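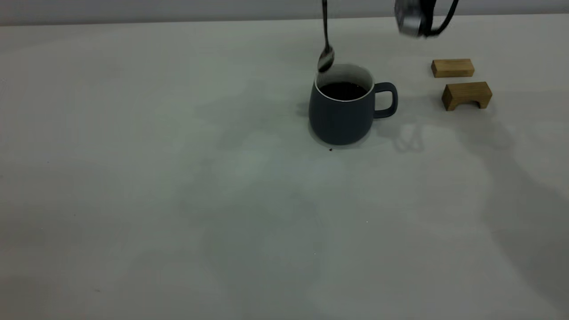
弗拉瓦德（Flavard）文学中心秋季写作工坊开始接受报名

弗拉瓦德文学中心近日发布通知，本年度秋季写作工坊将于十月开办，即日起面向本地及周边地区的写作者接受报名。工坊由文学中心主办，索纳（Sorner）出版社与塞赫斯（Segers）书店协办，授课及讨论均在文学中心二楼阅览室进行。

本期工坊以中短篇小说的修改为主题，共设五次课程，每次自下午两点开始，至傍晚结束。据中心介绍，往年工坊多侧重构思与初稿写作，部分学员在结业后反映，完成初稿之后如何着手修改，仍缺乏可以遵循的方法。中心在听取意见后调整了课程安排，要求报名者须已有一篇完成的初稿，课程期间不再布置新的写作题目，全部时间用于原稿的分析与重写。

工坊由小说作者、编辑娜塔莉·马滕斯（Nathalie Martens）主持。马滕斯长期从事文学编辑工作，曾为索纳出版社编选短篇小说集《堤岸以北》，并参与该社新作者丛书的审稿。她在课程说明中写道，修改应当从通读开始，作者需要先弄清稿件目前写成了什么样子，再决定保留哪些段落；过早地推敲字句，往往会使结构上的问题延后暴露。

按照课程计划，首次课程讨论叙述视角与人称，学员需在课前提交原稿全文，并附一页以内的写作说明，写明稿件的完成时间、已作过的改动以及作者本人认为尚未解决的问题。第二次课程讨论情节次序与时间处理，第三次讨论对话，第四次讨论开头与结尾。最后一次课程为朗读会，学员选读改定稿的片段，塞赫斯书店将为到场听众预留座位。朗读会对公众开放，无须购票，但须提前向中心服务台登记。

除集体课程外，每位学员可获得一次单独面谈的机会，由主持人就原稿提出书面意见。面谈时间在首次课程结束后统一安排，学员如需调换，应自行与其他学员协商，并将结果告知中心。

本期工坊招收学员十四名，其中四个名额为资助名额，免收全部学费，提供给在校学生及尚未公开发表作品的写作者。申请资助名额者须在报名表相应栏目中注明，并提交简短的个人陈述。资助申请与作品评审分开进行，评审人员在阅读稿件时不会看到申请人的资助信息。往期学员可以再次报名，但在同等条件下，中心将优先录取首次参加者。

关于稿件要求，中心作出如下说明：来稿须为作者本人独立完成的小说，题材不限，诗歌、剧本及非虚构作品不在本期征集范围之内；稿件应为中文或法文，以外文写成的作品可附中文译稿，但须注明译者；已在报刊发表或已结集出版的作品不予受理，在个人网页上张贴过的作品可以提交。稿件首页只写标题，不署姓名，作者信息一律填写在报名表中。长篇小说的作者可以提交其中相对独立的一章，并附全书梗概。

评审工作由马滕斯与中心节目部共同承担。录取结果将以电子邮件形式逐一通知，未获录取者亦会收到答复，但中心不就落选稿件提供具体评语。已获录取而因故不能参加者，应尽早告知，以便依次递补。缺席两次以上课程的学员，不再安排单独面谈。

文学中心节目部表示，近几期工坊的报名情况较为踊跃，上一期报名人数几乎达到录取名额的五倍，中心曾考虑扩大规模，经与主持人商议后决定维持现有人数，以保证每篇稿件都有充足的讨论时间。对于未能入选的写作者，中心建议参加每月一次的开放读稿会。该读稿会不设门槛，参加者携带打印稿到场即可，篇幅以能在现场读完为宜。

工坊结束后，索纳出版社将从改定稿中选取部分作品，收入其文学辑刊《普莱赛德》（Pridside）的冬季号。入选作品的版权归作者所有，出版社另行与作者签订刊载协议并支付稿酬。参加工坊并不意味着作品必然获得刊载，学员亦可自行决定是否将作品交付出版社审阅。

报名表可在文学中心服务台及塞赫斯书店收银处领取，也可由中心网站下载。纸质稿件请送交或寄至中心节目部，信封上注明“秋季工坊”字样；电子稿件请按网站所列格式提交。稿件一经寄出，原则上不再接受替换，请作者自留底稿。阅览室设有无障碍通道，有特殊需要的报名者可在表中说明，由工作人员提前联系安排。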